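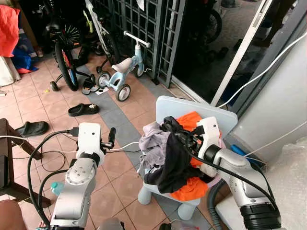
Lillstead-Verbund beschließt Beschaffungsrahmen für zweiarmige Assistenzsysteme

Ausschreibung für Geräte, Greifer und Wartung startet in zwei Losen – Einsatz in Wohnungen und überdachten Eingangsbereichen vorgesehen

Skanitz, Freitag, 15. November. Der Lillstead-Verbund für Wohnen und Haushaltshilfe hat den Beschaffungsrahmen für zweiarmige Assistenzsysteme verabschiedet. Damit liegt erstmals eine verbindliche Grundlage vor, nach der die angeschlossenen Wohnträger Robotertechnik für einfache Tätigkeiten im Haushalt planen, ausschreiben und abrechnen können. Der Rahmen gilt für alle Standorte in der Region Skanitz und umfasst neben der Anschaffung auch Ersatzteile, Softwarepflege, Schulung und Rücknahme der Geräte.

Der Verbund betreut in der Region 900 Haushalte, darunter viele Familien mit kleinen Kindern. Für die erste Ausbaustufe kommen 430 davon in Betracht. Maßgeblich für die Auswahl waren die Zugänglichkeit der Räume, die Stromversorgung und das schriftliche Einverständnis der Bewohnerinnen und Bewohner. Eine Verpflichtung zur Teilnahme besteht nicht. Die Nutzung der Systeme wird in der ersten Ausbaustufe nicht auf die Miete oder die Betreuungspauschale umgelegt.

Aufgaben bestimmen die Anforderungen

Das Lastenheft geht von den Tätigkeiten aus, die in den Haushalten tatsächlich anfallen. An erster Stelle steht der Umgang mit Textilien: Kleidungsstücke von einem Stuhl oder Hocker aufnehmen, aus einem Haufen lösen, umlegen und in ein Behältnis geben. Hinzu kommen das Freiräumen niedriger Sitz- und Ablageflächen sowie das Greifen weicher, unregelmäßig geformter Gegenstände, auch wenn diese ganz oder teilweise in Folie verpackt sind.

Für die Bieter ergeben sich daraus Vorgaben, die sich von den üblichen Anforderungen an Industriegeräte deutlich unterscheiden. Ein angebotenes System muss mit zwei Armen an derselben Stelle arbeiten können, ohne dass die Arme einander blockieren. Die Greiffinger müssen dünnen Stoff ebenso halten wie dicken und als Verschleißteile einzeln bestellbar sein. Angebote, in denen ein Fingerwechsel den Austausch des gesamten Greifergehäuses erfordert, werden in der Bewertung herabgestuft.

Besonderes Gewicht legt der Verbund auf die Arbeitshöhe. Kindermöbel liegen unterhalb des Bereichs, für den viele Armsysteme ausgelegt sind. Die Anbieter haben deshalb anzugeben, welche Reichweite ihr System knapp über dem Boden erzielt und welche Nutzlast ihm dort bei gestreckten Armen verbleibt. Angaben aus Datenblättern, die allein für Tischhöhe gelten, genügen nicht.

Nachweise unter Wohnbedingungen

Die Eignung der Systeme ist in bewohnten Räumen und in überdachten Eingangsbereichen nachzuweisen. Fliesenböden mit Fugen, Matten, abgestellte Kinderfahrräder, Schuhe und Kleinteile am Boden gelten dabei als gewöhnliche Umgebung und werden für den Nachweis nicht weggeräumt. Ein Aufbau in Messehallen oder Laboren wird als Ergänzung anerkannt, ersetzt den Nachweis vor Ort jedoch nicht.

Mit der technischen Begleitung wurde das Prüfbüro Kaimal beauftragt. Es legte im Oktober den Entwurf der Prüfordnung vor, der in den Beschaffungsrahmen übernommen wurde. Gewertet werden abgeschlossene Arbeitsgänge, Eingriffe durch das Begleitpersonal und der Zeitaufwand für das Einrichten. Eine Vorführung, bei der das System durchgehend von Hand gesteuert wird, ist zulässig, muss aber als solche ausgewiesen werden und fließt getrennt in die Wertung ein.

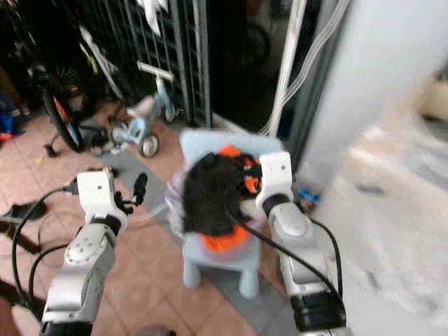 Auch die Leitungsführung ist Gegenstand der Prüfung. Freiliegende Kabel an Armen und Greifern sind bei Geräten dieser Bauart verbreitet und werden nicht grundsätzlich ausgeschlossen. Die Bieter müssen jedoch darlegen, wie Schlaufen auf dem Boden gesichert werden, welche Länge für den vollen Bewegungsraum nötig ist und was der Ersatz einer Leitung einschließlich der Arbeitszeit kostet. Für Haushalte mit Kleinkindern gilt zusätzlich, dass der Arbeitsbereich während des Betriebs von einer erwachsenen Person beaufsichtigt wird.

Zwei Lose, getrennte Budgets

Die Ausschreibung gliedert sich in 2 Lose. Los 1 umfasst die Geräte selbst, also Arme, Greifer, Kameras, Recheneinheit und Untergestell. Los 2 umfasst Wartung, Ersatzteile und Schulung über die gesamte Vertragslaufzeit. Beide Lose können an dasselbe Unternehmen gehen, werden aber unabhängig voneinander bewertet und abgerechnet. Der Verbund will damit vermeiden, dass niedrige Anschaffungspreise durch hohe Folgekosten ausgeglichen werden.

Von den bereitgestellten Mitteln sind 40 Prozent für Los 2 gebunden. Dieser Anteil darf von den Wohnträgern nicht zugunsten zusätzlicher Geräte verschoben werden. Nicht verbrauchte Beträge werden in das folgende Haushaltsjahr übertragen und stehen dort ausschließlich für Instandhaltung zur Verfügung.

In die Kostenplanung der einzelnen Träger sind darüber hinaus folgende Positionen aufzunehmen:

Transport und Aufstellung je Standort, einschließlich der Wege über Treppen und Schwellen
Lager- und Ladeflächen außerhalb der Wohnräume
Ersatzgreifer in der vom Hersteller empfohlenen Menge
Ausfallzeiten und die Bereitstellung eines Leihgeräts
Datenhaltung und Löschung von Kameraaufnahmen
Einweisung des Haushaltspersonals und jährliche Auffrischung

Für kleinere Träger ohne eigene Technikabteilung stellt der Verbund eine Kalkulationsvorlage bereit. Sie weist Kauf, Miete und Mietkauf nebeneinander aus. Welche der drei Formen gewählt wird, entscheidet jeder Träger selbst. Der Verbund empfiehlt, im ersten Jahr zu mieten, sofern am Standort noch keine Erfahrungen mit vergleichbaren Geräten vorliegen.

Umgang mit Aufnahmen aus Wohnräumen

Kameras am Kopf des Systems erfassen neben dem eigentlichen Arbeitsgegenstand auch Möbel, Kleidung und persönliche Dinge. Der Beschaffungsrahmen verlangt daher, dass Aufnahmen nur mit Zustimmung des Haushalts gespeichert werden und dass die Zustimmung jederzeit widerrufen werden kann. Die Verwendung zu Zwecken der Weiterentwicklung ist gesondert zu vereinbaren. Anbieter, die den Betrieb ihres Systems von einer solchen Verwendung abhängig machen, werden nicht berücksichtigt.

Ablauf des Verfahrens

Die Vergabeunterlagen werden über die Beschaffungsstelle Pleson ausgegeben, die das Verfahren im Auftrag des Verbunds führt. Interessierte Unternehmen reichen zunächst eine Eignungserklärung ein und erhalten danach Zugang zum vollständigen Lastenheft samt Preisblatt. Bieterfragen sind schriftlich zu stellen und werden allen Beteiligten in anonymisierter Form beantwortet. Bietergemeinschaften sind zugelassen, sofern ein Unternehmen als Ansprechpartner benannt wird.

Nach der formalen Prüfung der Angebote folgen die Nachweise vor Ort. Die Reihenfolge der Bieter wird ausgelost, die Aufgaben sind für alle gleich. Über den Zuschlag entscheidet der Verbund auf Grundlage des Prüfberichts – der Preis allein gibt dabei nicht den Ausschlag. Die Ergebnisse werden den Wohnträgern in voller Länge und der Öffentlichkeit in einer Kurzfassung zugänglich gemacht.

Über den Lillstead-Verbund

Der Lillstead-Verbund für Wohnen und Haushaltshilfe ist ein Zusammenschluss gemeinnütziger Wohnträger mit Sitz in Skanitz. Er unterstützt seine Mitglieder bei Beschaffung, Instandhaltung und Personalschulung.

Pressekontakt

Lillstead-Verbund, Pressestelle, Skanitz
Fragen zum Vergabeverfahren richten Sie bitte ausschließlich an die Beschaffungsstelle Pleson. Der Abdruck dieser Mitteilung ist honorarfrei, um ein Belegexemplar wird gebeten.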